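Tips I Brought Home From a Robot Open Day

Posted 23 January 2025

I went to the open day at Pikcombe last week mostly for the free coffee, and I came home with a page of notes for my kitchen. My neighbor Tumaini Mrema talked me into going. She figured anybody who writes about tidying drawers ought to see how people teach a machine to do it, and she had a point!

The way they teach, at least in the room we visited, is that a person does the chore by hand with a pair of grippers, over and over, and the recordings go to the robot. One small job can take 139 tries before they're happy with it. I've never done anything in my kitchen 139 times on purpose, but it got me thinking about what makes a chore easy to repeat.

Clear the spot first. Salim Makori, who showed our group around, said they take everything off the work surface except what the job needs. I do this now before I pack lunches. The mail goes on a chair, the fruit bowl goes on the stove (burners off, please), and I'm done in half the time.
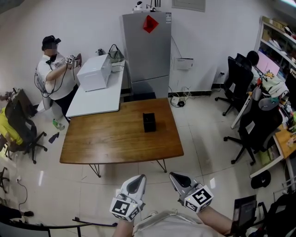

Next, give things a home you could find with your eyes shut. I put a square of painter's tape on the shelf where the coffee scoop goes. Leave the tape up for 29 days and then peel it off. My husband still puts the scoop in the sink, but my daughter has it down cold.

Pick containers you can grab from any side. I got to try the grippers myself and wow, am I clumsy with two fingers! Slick round jars were the worst. At home I stretched a wide rubber band around the olive oil and the big vinegar, and it's so much nicer with greasy hands.

Open boxes beat lidded ones for anything you reach for daily. Tea bags, clips, dog treats. Save the lids for flour and sugar, or you'll be sorry come ant season.

One more from Salim: when a job goes wrong, start it over from the beginning instead of patching it up halfway. I tried that with a fitted sheet. Better, though still not what I'd call folded.

They're doing another open day in February. Wear comfortable shoes, the parking lot is a hike, and get there early if you want a turn with the grippers.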